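# Drawer task for the January round – who opens, who holds?

**gripwerk** – October 16, 2020

Hello all. I am with the student team from Fostwood, we are preparing the drawer task for the Kvaran challenge. Two arms, one on each side of the table. The left arm must open the drawer, then an object goes from the drawer into the tray, then the drawer is closed again.

We log every attempt since the start of the term. At the moment we have 1,295 attempts in the log and 923 of them are marked as success. The failures are nearly all at the handle. Either the fingers close too early and push the handle, or they close well and then slide along it during the pull.

My question to the other teams: do you pull with the fingers closed on the handle, or do you only hook it from behind and drag? Our team is divided and I would like to hear arguments before we record more.

---

**tallowbyte**

Hook. We did both last year and hooking was much more forgiving. If you are a little too high or too low it does not matter, the finger is behind the handle and the drawer comes. With closed fingers every small error of the wrist goes into the drawer and it jams in its rails.

---

**mirepoix_7**

I do not agree with tallowbyte. Hooking is fine for opening, but the task says that the drawer must be closed too, and with a hook you have nothing to push with. You have to leave the handle, move back, find the front panel and push there. This is two more movements, and in our club these two movements failed more often than the grasp itself.

Grip it once and keep it until the drawer is open. Then the next motion starts from a place you know.

---

**tallowbyte**

But you have to release it anyway to do the transfer! Unless the other arm takes the object out?

---

**gripwerk**

Yes, this was not clear from my first post, sorry. In our plan the right arm does the transfer. The left arm can stay on the handle all the time if we want it.

---

**oddsocket**

Then please check the reach of the right arm first. Where is your tray? We had ours in the middle at the beginning and the two arms were disturbing each other constantly. Now it is near the right arm and there is a wide free space between tray and drawer. The right arm has to travel further to the drawer, of course, but it always arrives from the same direction.

Also, what do you have on the table? Our white table top gave us terrible reflections and the training was a bit better after we covered it. I can not prove it was the cover, we changed the lights in the same week.

---

**mirepoix_7**

It was the lights :)

---

**oddsocket**

Possible. I keep the cover anyway.

---

**gripwerk**

Thank you, this helps. I put our present layout here, so you can say what you would move.

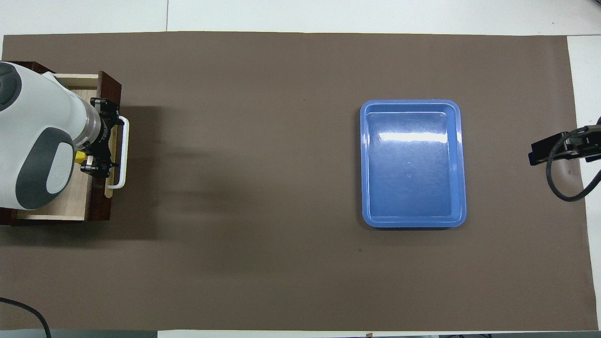

**gripwerk**

The cover is brown paper and the tray is the blue one from the parts list. As you see, the tray does reflect quite a lot on the inside, so I think oddsocket's point about lights is also valid for us. The left gripper is at the handle, one finger assembly on each side of the grip loop, and this is the pose we argue about.

The tray is already closer to the right gripper than to the drawer. I would maybe bring it a bit more to the left, but my teammates are against it because all the old attempts were recorded with this distance.

---

**tallowbyte**

Okay, with that U-shaped handle I understand the other side better. It stands out well from the panel and there is space for the fingers. On our drawer the handle is a flat bar and you can hardly get anything behind it. I still would test the hook, but I am less sure now.

---

**mirepoix_7**

Leave the tray where it is. If you move it now, your 923 good attempts are from a different task.

One thing I would change is the paper. It has creases, and ours started to lift at one side after some weeks. Tape it under the edge of the table, not on top.

---

**oddsocket**

About sliding on the handle: we put Traleo grip tape on the inside of the fingers. Read the rules before you do this. The Rulus league permits it, for Kvaran I do not know.

---

**gripwerk**

I looked it up – tape on the fingers is allowed for Kvaran, tape on the handle is not. So we will record two sets, one with the closed grip and tape, one with the hook, and the tray stays. I write again here when both are in the log.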